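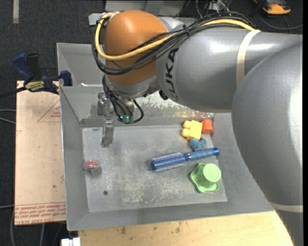 **Figure 8.** Toys and a hairbrush in a gray sheet-metal bin with sloping walls and a wide flat rim.

### 4.2 Mixed household goods in open bins

Small household goods reach the Clillville sorting hall unboxed and in no fixed order. A toy may share a bin with a hairbrush, a sponge or a set of measuring spoons, and the mixture changes from one delivery to the next. The Putance inventory, compiled in January, lists 3295 such articles under 63 headings. Toys form the largest heading and account for nearly 34 percent of all entries. Personal care articles are fewer but vary more in length and stiffness.

The bins are of one pattern. Their inclined sides let articles slide toward the floor, where they settle flat or against one another. The bin in Figure 8 was lightly filled, and its floor shows whitish scuffing, heaviest in the center and lower middle. We graded floor wear for every bin on the Parisi scale and recorded it separately from fill level, as pale abrasions can be mistaken for the outline of a light-colored article when contents are logged from above.

Articles were assigned to headings by ordinary use. A toy comb was entered as a toy, and a full-size hairbrush as personal care, whatever else lay in the bin. Where two coders disagreed, the entry was referred to the Braltix product list, and the heading given there was adopted. Entries absent from that list were kept under "other" and are excluded from Table 3. The effect of this exclusion on the size distribution is examined in Section 4.3.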